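5.2 Loss of grip force during the sorting task

The most frequent fault in the Maltbridge trials was a slow decrease of grip force while the block was held. The arm reached the board correctly, but the block turned a few degrees between the fingers, and its outline did not match the cutout anymore. Of 900 attempts, 92 were stopped for this reason.
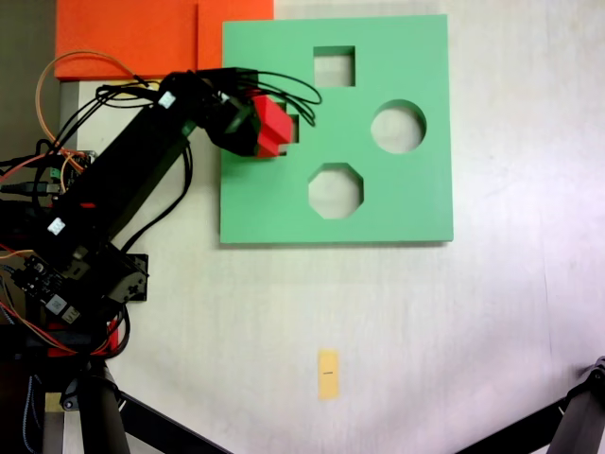

We first suspected the pose estimate, and we repeated the camera calibration two times without any improvement. The servo log gave a better explanation. When the gripper motor passed its temperature limit, the Etar controller reduced the current and sent no warning to the planner. The planner continued the downward motion as if the grip was still firm. In 17 of the stopped attempts the block was pressed against the board until the wrist joint reported an overload.

Figure 4. Robot arm with a red block in the gripper, close to the green sorting board.

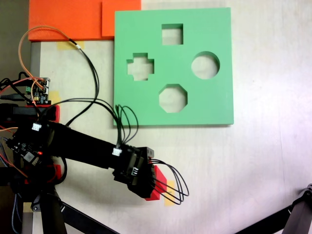

5.3 Changes to the stop condition

After these faults we added a check of the gripper current before each descent. If the current is below the value measured at the first grasp, the arm stays at its present height and the operator must confirm. We also set a pause after every 40 attempts, so that the motor can cool. The overload did not appear again in the January series, but the pause makes the collection slower. A turned block with normal current is still not detected by this check, and we leave this case to the contact model of Section 6.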